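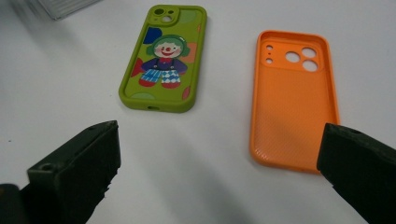 Zwei Handyhüllen auf weißem Tisch: die grüne mit dem Clown nach oben, die orange mit der Innenseite nach oben.

Greifbeispiele am Küchentisch aufnehmen – Tipps aus unserer Werkstattecke

Diese Website verwendet Cookies. Mit der weiteren Nutzung stimmen Sie dem zu. OK | Mehr erfahren

07.10.2019

Seit dem letzten Beitrag über das Sortieren von Schubladen haben uns etliche Leserinnen und Leser gefragt, wie man zu Hause eigentlich brauchbare Beispiele für ein lernendes Greifsystem sammelt, ohne dass die ganze Wohnung zum Labor wird. Wir nehmen für das Projekt Sturunik nun schon eine ganze Weile mit dem Handgreifer auf, in Lullow meistens am Esstisch und in Amdale an der Werkbank, und dabei ist so manches zusammengekommen, was ich gern weitergebe. Vieles davon ist schlichte Hausarbeit, und wer gern Ordnung hält, hat schon die halbe Miete!

Den Tisch vorbereiten

Eine helle, glatte Fläche ist Gold wert. Wischen Sie sie vor jeder Runde mit einem nebelfeuchten Tuch ab und reiben Sie trocken nach, denn Krümel und Schlieren wandern sonst durch die ganze Serie. Bei Wachstuch mit Muster drehe ich die Rückseite nach oben, das geht erstaunlich gut. Deckenlampen, die genau hinter dem Rücken hängen, werfen den Schatten der Hand mitten ins Arbeitsfeld. Rücken Sie lieber den Stuhl ein Stück herum. Ein weicher, grauer Schatten zwischen den Greiffingern stört dagegen nicht, den lasse ich einfach stehen.

Womit anfangen?

Handyhüllen sind für den Anfang wunderbar. Sie sind leicht, gehen beim Herunterfallen nicht kaputt und liegen in den meisten Haushalten sowieso in irgendeiner Schublade herum. Nehmen Sie ruhig kräftige, verschiedene Farben und legen Sie eine Hülle mit dem Rücken nach oben und die andere umgedreht, so dass man hineinschaut. Der hochstehende Rand greift sich nämlich ganz anders als ein glatter Rücken, und beides soll im Datensatz vorkommen. Zwischen den Teilen darf gern eine gute Handbreit Platz bleiben, damit die Finger beim Zufassen nicht am Nachbarn hängen bleiben. Später kann man enger legen.

Silikonhüllen ziehen Staub an wie verrückt. Lauwarmes Wasser, ein Tropfen Spülmittel, abtropfen lassen – fertig. Bitte nicht auf die Heizung legen, uns hat sich dabei eine verzogen.

Ruhig führen

Die meisten verwackelten Durchgänge entstehen durch Eile. Fahren Sie den offenen Greifer langsam heran, warten Sie einen Atemzug, dann erst schließen. Nach dem Ablegen kurz stehen bleiben und wieder öffnen. Missglückte Griffe hebe ich übrigens auf, aber in einem eigenen Ordner, sonst findet man sie nie wieder.

Nach jeweils 40 Durchgängen mache ich Pause, schüttle die Hand aus und tausche mindestens einen Gegenstand. Wir wollten bis Dezember 1.000 Aufnahmen haben und stehen heute schon bei 1.287, und das fast nur mit diesem Rhythmus und viel Tee.

Die Greiffinger pflegen

Weiche Polster an den Fingern werden mit der Zeit rau und bröselig. Ein Stück Klebeband, ein paarmal aufgetupft, nimmt Fusseln und lose Krümel gut ab. Spiritus würde ich lassen. Die Schräubchen prüfe ich einmal in der Woche mit dem kleinen Inbus, und weil ich ihn ständig verlegt habe, klebt er jetzt mit einem Magneten an der Kühlschrankseite.

Abends aufräumen

Alle Teile einer Runde kommen bei uns in eine Dose aus der Serie Rana, die stapeln sich ordentlich und haben Platz für ein Etikett. Darauf steht mit Bleistift, welche Runde und welcher Tisch. Den Speicher vom Greifer gleich abends überspielen und auf 2 Platten sichern, auch wenn man müde ist. Und den Akku zum Laden auf eine Fliese oder ein altes Backblech legen, so wie man es mit anderen Akkus auch machen sollte.

Beim nächsten Mal geht es um Geschirrtücher, da bin ich selbst noch am Probieren.

40 Mal geteilt | 2 Kommentare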